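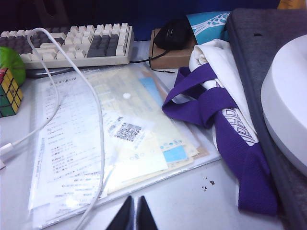 Keyboard, charging cable and the rest of my desk this morning

drarklow66
Moving my desk out of the bedroom and into the hallway nook next month. The nook is 47 inches wide and the only outlet is behind the door. Do I pay an electrician to add one or just run an extension cord along the baseboard?

Manditz
Extension cord. I've had one like that for six years with a laptop and a lamp on it. Never had a problem.

nevusico
Extension cords are for temporary use. Get the outlet. If the door swings over the cord it will wear through sooner or later.

Manditz
He said baseboard. It doesn't have to go under the door.

nevusico
The outlet is behind the door, so the plug gets hit every time it opens.

hagglund1899
Flat plug solves that. Mine sits tight to the wall and clears the door fine. Still, I'd get a quote first. What's the house, plaster or drywall? Plaster costs more.

drarklow66
Plaster, upstairs. Downstairs was redone in drywall. One quote so far, 1145 for a single outlet, and that includes patching but no paint.

nevusico
That's high. Ask if he can come up through the closet on the other side.

Manditz
For that money I'd stay in the bedroom.

drarklow66
Can't, the crib is going there. I'll ask about the closet.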